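Tips for looking after a small arm and gripper on a practice table. They are written for the bench we use for food-handling trials, with one arm at the left end and a padded mat in front of it, but most of them apply to any light arm with two fingers and too many cables.

## Before you switch on

- Wipe the table top first, then the mat. If you do it the other way round, the crumbs from the table end up on the mat.
- Check that the mat lies flat. A curled corner lifts whatever is near it, and a few millimetres is enough for a finger to catch.
- Run a hand under the table edge and feel for cables that have slipped out of their clips.
- Look at the emergency stop and make sure it can be reached from where you intend to stand. Last December we moved the table for a visitor day and left the button behind a cupboard for a week.
- Press the stop once, with the arm parked, and see that the motor power drops. Then release it and carry on.

## Bolts and joint covers

Go over the outside of the arm once a fortnight with the power off and the plug out. You are looking for covers that have worked loose, bolts standing proud and any grease creeping out of a joint. A thin film can be wiped away and noted in the book. If it is back the next day, leave the arm off and ring Howard Ashworth at Flummont.

Use the short hex keys in the Merico tin. The long ones give too much leverage and have already rounded one bolt head. Nip a bolt up until it stops, compare it with its neighbour and go no further. Anything that takes a torque setting is listed inside the lid of the tin, and those bolts should be done with the torque driver and marked with a line of paint pen across the head. When a line no longer meets up, the bolt has moved.

Don't spray anything on the joints. Furniture polish is the worst, as it gets past the seals and holds dust. A cloth wrung out in warm water with one drop of washing-up liquid does for the white parts, followed by a dry cloth. For the black parts use a soft paintbrush, 12 mm or so wide, kept only for that job.

## The cable loop

The cable to the wrist needs slack. People tidy it, and then it pulls at the connector the first time the wrist turns fully over. Leave it standing in a loop above the arm.

To set it, support the arm, turn the wrist to one end of its travel and see how much cable is left. Do the same at the other end. At the tightest point you should still be able to lift the cable off the arm with one finger. Fix it with hook-and-loop straps at the housing, never with plastic ties pulled tight. If you do find a plastic tie, cut it with the blunt-nosed snips, facing away from the cable.

Watch for three signs of wear: a shiny patch, a kink that stays in when you straighten the cable, and a wrist that drops out and comes back when you touch the loop. The last one means a new cable. Tape won't cure it.

## Zeroing the fingers

Do this after any knock and after the finger tips have been off.

1. Park the arm clear of the mat and open the fingers fully.
2. Clean the inside faces with a lint-free cloth. Flour and sugar build up there and make the closed position read wrong.
3. Close them slowly with nothing between them. They should meet without the wrist moving.
4. Set that as zero on the controller and save it. The save is a separate step and it is easy to miss.
5. Open and close six times, then check that zero still reads zero.
6. Close on a folded strip of paper and tug. It should slide out with a bit of drag. If it tears, the grip is set too high for food.

For soft things we start with the force limit at 6 on our controller's own scale and go up one step at a time. Write the final number in the book next to the item. It saves the next person squashing one to find out.

## Trying it on something soft

A croissant is a good test piece. The crust marks easily, so you can see where the fingers have pressed, and the shape is awkward enough to show up a poor approach. Buy them plain. Almond ones shed.

Put the plate down first, inside the arm's comfortable reach, and the pastry nearer to the arm. Bring the fingers up to it open, one on each side, and stop there. Walk round and look at the gap from the front before you let it close. The lower finger is the one to watch – if it is set too low it will plough into the mat and you'll think the joint has stalled.

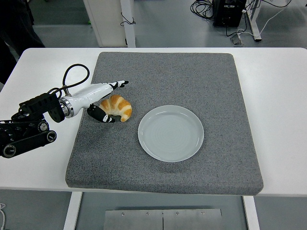 *Fingers open on either side of the croissant's left end, with the lower one close to the mat.*

If the finger does rub the mat, raise the approach height by 2 mm and try again. Don't push the mat down or swap it for a thinner one halfway through a session, or every height you have saved will be out. We did that once and lost an afternoon to it.

Use each pastry for one session and then bin it. They dry out, and a stale one is stiff enough to give you a false idea of how gentle the grip is. Bin means bin, too. Nothing that has been on the mat gets eaten.

## Looking after the mat

Brush it, or go over it with a hand vacuum on the lowest setting. Butter is the real trouble. Lay a piece of kitchen paper over the spot, press, lift, and repeat with fresh paper until no more comes up. Then dab with warm soapy water and let it dry overnight, flat. A mat dried over a radiator comes back wavy.

Mark its place with four small bits of masking tape on the table, just outside the corners. Paint pen doesn't come off the white, as we can show you.

Turn the mat round by half a turn each month so the same patch doesn't take all the wear. After turning it, check the approach height again in the place you use most.

## The floor

Cables migrate. Keep the power leads to one side and the signal leads to the other where the room allows, and coil the spare length in wide loops. Tight coils kink. If you have to cross a walkway, use the rubber cover strip from the Haworth cupboard, and put it back afterwards.

Pick up brackets, screws and offcuts at the end of the day. A screw under a table foot will rock the whole top, and you can spend a long time blaming the arm for it. To check for rocking, press on each corner in turn. If one gives, sort the foot out before you touch any settings.

Keep vents clear on anything that stands on the floor, and vacuum round them when you do the room. Vivek Tiwari does ours with the Brornora cylinder cleaner and the narrow nozzle, held a hand's width off.

## When it misbehaves

**Fingers close unevenly.** Clean first, then zero again. If one still lags, take the tips off and check that nothing is trapped behind them.

**Arm hums when parked.** Often it is holding itself against something. See whether the cable or a clip is pressing on it. If it's free and still hums, park it in a different position and compare.

**Wrist judders near the end of its turn.** Look at the cable loop before anything else.

**Grip slips on things it held yesterday.** Grease on the finger faces. Wipe with a little isopropyl on a cloth, not poured on, and let it dry off.

**Error 493 at start-up.** On our controller that is the stop button not fully released. Twist it until it pops out, wait for the light and restart.

**Plate skids when the fingers touch the rim.** The approach is too fast. Slow the last part of the move before you change the grip.

## What to keep in the drawer

- Spare finger tips, in pairs, with both halves of a pair in the same bag
- Hook-and-loop straps, the narrow sort
- Lint-free cloths (a box of 200 lasts us most of a year)
- The soft paintbrush
- Masking tape and a paint pen
- Torque driver, back in its case and wound down to its lowest setting
- A fuse for each size in use, taped to a card with the size written on it
- The book, with a pen tied to it

Last gone through on 2020-10-20. The fuse card was one short, and a replacement is on order.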